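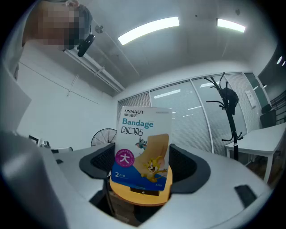
Jaws closed on the bandage box, view from the gripper's own camera. Note where the mesh sits against the box.

13th July. Hand-held pair, Hallora room. Fares on the straps, me on the laptop and the complaining.

Where we left it

The pair came back from Jörg's bench with new pads and a note saying "should be fine." I have a small collection of these notes. The left one was fine. The right one closed, held, and then let the box rotate a few degrees every time the wrist turned over, so the software thought we were holding one thing and gravity thought otherwise.

Pads first. The mesh on the inner face has a front and a back, and on the right gripper one of the two was in backward. You can't tell by looking at it straight on. You can tell with a fingernail: drag from the tip toward the base and the correct way catches a little. Zeeshan found this out in May and wrote it in the Firkari notebook, where it has been perfectly safe from anyone who might need it. I'm copying it here.

Swapped the pad, snugged the screws evenly, left side then right side and back again. Do not crank one down fully and then start on the other. The finger ends up toed in and the jaws meet at the tip before they meet in the middle. Then you get to do it again, as I did.

Test object is still the bandage box. It's light, it dents if you overdo it, and the printing makes it easy to see on playback if it has turned. Jörg prefers an aluminum block. Jörg's block would survive a car accident and tells you very little about a grip.

Tags

Both white tag mounts checked against the printed jig. Left pair good. On the right, one tag had a lifted corner, enough to catch a thumbnail under. Peeled it, cleaned the mount with alcohol, put on a fresh one from the Brutard sheet. Please use that sheet and leave the ones from the office printer alone. They come out a hair small, the tracker believes them, and the gripper appears to live slightly farther away than it does. We lost most of an afternoon to that once and I would like to keep it at once.

Fares then strapped in and stood over the floor by the round table while I watched the head view for both sets of tags. 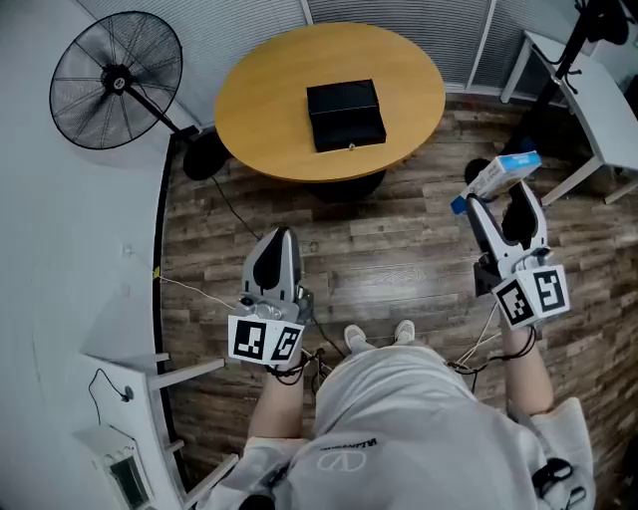 With the arms low and the jaws pointed away from him, tracking held on both sides through the slow part of the routine. It went off on the right when he brought that wrist in toward his chest, as it always has. Waqas thinks the sleeve is covering a tag. Waqas has blamed sleeves for most things this year, but I had Fares repeat it with his elbow farther out and the dropout went away, so a point to Waqas.

Run length 2619 frames at 30 per second. Dropped frames: 9, all on the right, all in the chest move. Before the tag swap I had given up writing the number down.

Cables

The strap goes over the cable at the wrist, with a finger's width of slack behind it. Under the strap, the cable saws at the connector each time the hand turns. Over-tight, and the operator loses interest in the work and starts looking at his fingers.

Slack between the wrist and the body should be enough to reach straight out to the side and no more. Anything left over gets hung up on furniture. I tried routing it behind the shoulder, which worked very well until Fares had to take it off.

Also wiped both lenses. Lens tissue only. Whoever has been using a shirt, the left camera shows a fine arc of scratches near the rim, and it is a nice piece of evidence. It's outside the part we use, so it stays in service for now.

Last thing before packing up: open and close by hand, slowly, with the gripper held next to your ear. The right one used to tick halfway. No tick this time. I am not claiming to know why.
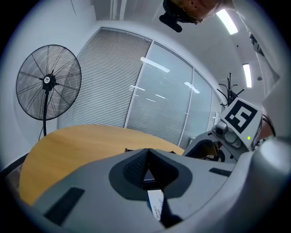 Still open

Opening width on the right reads 1504 counts at full open and I have nothing recent to compare it with. Nighat has the old calibration sheet, or had it. Asked her. She asked me where I'd put it.

Chang adapter for the spare set: Waqas to check the thread before anyone forces a screw into it. Anyone means me.

Repeat the chest move with both elbows out, same box, and save it under a name with a word in it. "test_new_final" is taken, twice.

Ask Jörg to mark the back of each pad with a paint pen. He will say it's obvious which way they go.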